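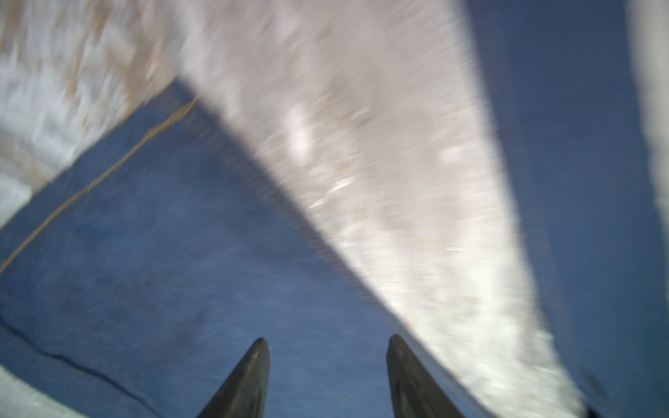

Blue, with a pale band across it.

I have been sewing long enough to distrust any product that says it will "change the way you quilt." So when Haruna Hamada from my Friday sewing group handed me her bottle of Farnex basting spray and told me I'd never pin again, I said thanks and put it on the shelf for three weeks.

Then September came and I had a baby quilt due, so down it came.

The claim is that you spray the batting, smooth the top over it, flip, do the back, and you're ready to quilt in 15 minutes. Maybe you are. It took me 40, and that's with the dining table cleared and the leaves in. A good part of that went on peeling the backing up again to chase a wrinkle that kept moving toward the corner. The can says "repositionable." I'd say it is repositionable the way a sticker on a library book is repositionable.

To be fair, it held. I did straight lines with my walking foot, 3 inches apart to start and then filling in between, and nothing crept until I got near the binding edge. There I had a pleat on the back as long as my thumb. I've had worse with pins. I've also had none with pins, when I used enough of them.

What I don't buy is the idea that it doesn't gum up your needle. I was on my second needle by lunch, and the first had a gray fuzzy collar on it. Kimie Takagi says I sprayed too close. She may be right. The can says "hold at a comfortable distance," and I'd like to know whose comfort they had in mind.

The smell hangs around too. I had the windows open and could still smell it at dinner – sort of like nail polish and sort of like oranges.

I asked at Brannigan, where I buy my batting, whether they had anything better, and the woman at the cutting table tried to sell me the fusible kind. That's another thing I've been told will change my life. I bought a crib size because it was marked down. It's in the closet.

For now I'm going back to curved safety pins for anything bigger than a crib quilt. Yes, they hurt your fingers, and yes, you have to stop and take them out. But I know what they do, they don't run out halfway across the backing, and the box I have has lasted me through 4 bed quilts and a camping blanket.

If you love the spray, tell me how far away you hold the can, and whether you wash the quilt before you give it away. Mine went through the machine on cold and the stiffness came out of most of it. The middle still feels a little like cardboard to me. I'm going to wash it again tonight before I sew the label on.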